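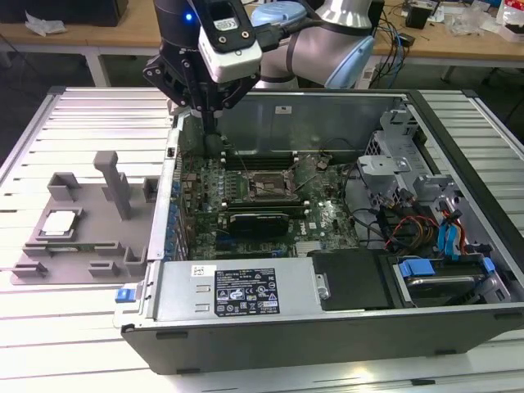
How to Blanch and Freeze Green Beans

By Freya Rudd
Updated August 10, 2018

Blanching is a short boil followed by a fast chill. It stops the enzymes that turn frozen beans dull and tough. The method below works for bush beans, pole beans and yellow wax beans. Beans picked in summer and frozen this way are still good in February.

What you need

554 grams of beans, trimmed
2000 ml of water
Salt (optional)
A large pot with a lid
A slotted spoon or wire basket
A bowl of ice water
A rimmed baking sheet
Freezer bags

Step 1. Sort the beans
Discard any with brown spots or swollen seeds. Wash the rest in cold water. Snap off the stem ends and cut long beans in half. The tails can stay on.

Step 2. Boil
Bring the water to a full boil. Add the beans and cover the pot. Start timing when the water boils again. Thin beans take two minutes, standard beans three. Wide, flat types such as Romano need four.

Step 3. Chill
Move the beans to the ice water at once. Leave them for the same length of time as the boil — longer if the centers still feel warm. Add more ice as it melts.

Step 4. Dry
Drain well and spread the beans on a clean towel. Pat the tops. Water left on the surface turns to frost and makes the beans stick together.

Step 5. Freeze
Lay the beans on the baking sheet in a single layer and freeze until hard. Transfer to bags, press out the air, seal and label with the date.

Cooking from frozen

Do not thaw. Steam for 5 minutes, or add straight to soup near the end of cooking. For stir-fries, use a very hot pan and small batches — a crowded pan will steam them.

Notes

The same pot of water can be used for a second batch. Bring it back to a full boil first and top it up if the level has dropped.

Maureen Sugden wrote in to ask about microwave blanching. I don't use it for beans. The heating is uneven and some pieces stay raw.

Filed under: Vegetables, Freezing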